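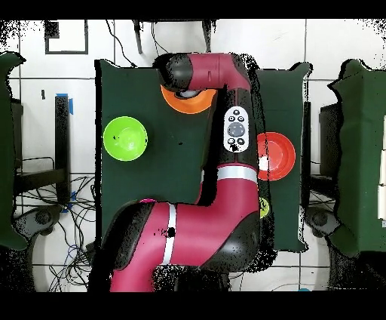

When may a presenter talk on air about a former partner?

A presenter may do so when the account is the presenter's own, the duty producer has been told before the program starts, and the other person has had a fair chance to reply to anything damaging.

Opening. Thank the hosts at Zultthorpe. State that these notes cover live entertainment programs only; recorded interviews have their own guidance. Phones may stay on, but no recording of the audio clips, please.

Slide 2. Why the rules were revised

Listeners to a morning show expect some private life. They have followed the hosts through engagements, moves and bad dates, and many of them write in with their own. Monix has no wish to remove this from its schedule.

The difficulty comes when a story told in good humor at breakfast is a headline by lunch. The person named has often not heard the program. The headline usually keeps the strongest word and drops the laugh that went with it.

Last year the entertainment desk received 33 complaints about remarks of this kind. In 11 of them the complaint was about the online write-up, and the broadcast itself was found to be fair. Pause here for questions if the room wants them.

Slide 3. Who needs to be told

The duty producer, before the program. A short message is enough. It should give the name of the person to be discussed and the general line of the story. A presenter who decides in the middle of a link to mention a former partner should keep to facts that are already public and tell the producer at the next song.

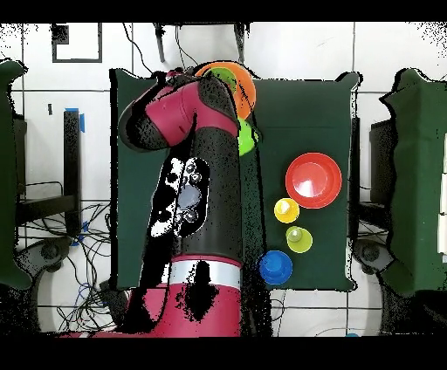

Monix Radio | Entertainment Standards Unit

Slide 4. Three kinds of remark

First, the harmless memory: how the couple met, what the families thought, who cooked. These need no clearance unless children are mentioned.

Second, the opinion. "We did not get along at first" is an opinion about the speaker's own life and may be broadcast. Co-hosts should take care with follow-up questions, as a tease can turn an opinion into an accusation.

Third, the allegation. Money owed, cheating, violence, drug use. None of these goes out live without a decision from the program editor. Play clip A from the Hoson breakfast show, then stop before the second voice comes in.

Slide 5. The write-up

Every online story drawn from a broadcast must link to the full segment. Quotations are to be checked against the audio by someone other than the writer. Nicknames and slang stay as spoken – do not tidy them, and do not explain them in a way that makes them harsher. The headline should be one that the presenter would recognize.

The Thakur podcast team already follows this practice and keeps its checked transcripts for 8 weeks. Other teams are asked to do the same from September.

Slide 6. Right of reply

A reply is offered on the same program and at a similar hour. It may be read out by the host if the person prefers. Social media posts do not count as a reply unless the person agrees to their use.

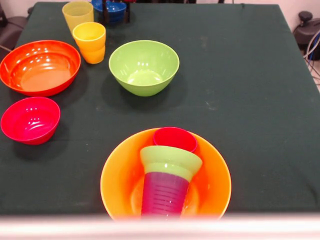
Colorful bowls and cups on a green tablecloth.

Slide 7. Support for presenters

A post with more than 1000 comments in a day is passed to the moderation desk, and the presenter is asked whether the comments should be closed. Presenters are not expected to answer strangers about their relationships, on air or off it.

Contact for all clearance matters is Tae-yang Heo, Entertainment Standards. Leave the contact slide up during questions.

Notes last updated September 17, 2020.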